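September, evening

Woke at 7 and the street was already loud. The truck that collects cardboard goes by with a recording playing out of the roof, and it stops right under our window while the driver ties things down. I lay there and tried to follow the words. I got the price and the word for refrigerator. A month ago I wouldn't have got the refrigerator.

Second cup of coffee, then homework. Yufang Jiang wants 13 sentences from each of us, all using the same pattern, the one where the object gets moved up in front of the verb. I can do it on paper. When I talk, it comes out in English order and she waits with her pen up until I hear it myself. She doesn't correct me anymore, she only waits. I prefer it, though it makes the lessons long.

Wrote eight sentences before I ran out of things in the apartment to pick up, put down, wash or close. The last five were all about soup.

Class was at the Tang building, third floor, in the room with the bad radiator. We're down to four students. The couple from Drekent have dropped out and want their deposit back, and I gather they won't get all of it. The man who always sat next to the door was there, still using the old textbook with different page numbers, so every time we turn a page we have to stop and find him.

We did measure words for most of the morning. I had thought I was past these. There's one for flat things, one for long bendy things, one for things with handles, and then a general one that covers you when you don't know. I've been leaning on the general one. Yufang banned it for the last hour, and it was like walking with a stone in my shoe. I said "one sheet of fish." Fish takes the long one. So do roads, pants, and news, for some reason, and rivers.

Lunch was noodles from the place downstairs. I ordered without pointing. The woman asked me something back and I said yes, and what I had agreed to was pickled greens, a lot of them. They were good. I'll say yes again. 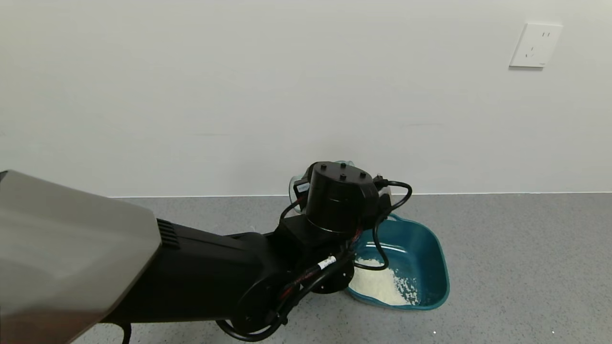

In the afternoon I went to the post office with the form for the Trustard package. It's my third visit about this package. The form wants my name in characters, and the name on the package is in English, so the two don't match and the clerk can't hand it over. I had practiced the explanation. I got through the first half pretty well, then he asked whether the name on my residence card was the same as the name on the form or the same as the name on the box, and I lost hold of it. He wrote the question down for me. I could read it, slowly, standing there with people behind me. The answer was the box. He stamped two things and told me to come back with a copy of the card, front and back.

So that will be a fourth visit. I do know the words for "photocopy" and "both sides" now, and I don't think I'll forget them.

Walked home the long way by the canal. I've been making myself read every sign as I pass it, under my breath. Dentist. Keys cut. No parking. Fresh something. Wedding photographs. There's a sign over the bridge that I've been reading wrong since spring – I thought it said the bridge was for sale, and wondered who would buy it. It's the name of a real estate office on the far bank.

Called home at 8. Mom asked how the studying was going and I told her I know 900 characters, which is the number on the app. She was very pleased and repeated it to Dad. I don't think it's true in any useful way. I know 900 when they come up on a card in the order I'm used to. In a newspaper I know the small ones in between. I read her the bit from the back of the soy sauce bottle and she said it sounded lovely.

Dad got on and wanted to know if I had heard from Wellitz about the translation work. I haven't. Their test piece was an instruction sheet for a rice cooker and I spent four evenings on it. I still think I mixed up "steam" and "vapor," if there is a difference. I told him they said they would write by the end of the month.

After that I tried the radio. There's a call-in show at night where people ask a doctor about their knees, and it's the best thing I've found for listening practice. The callers are older, they speak slowly and say everything twice. The doctor is harder. Tonight a caller had a knee that clicked on stairs, going down only. I followed her the whole way and then lost his answer, apart from "swimming" and "not every day."

Still to do: five better sentences to replace the soup ones. Copy of the card, both sides. Ask Yufang about steam and vapor. Buy a notebook with the square grid, the lined one makes my characters lean.

Going to bed. The upstairs neighbor is moving chairs again. Chairs take the handle one.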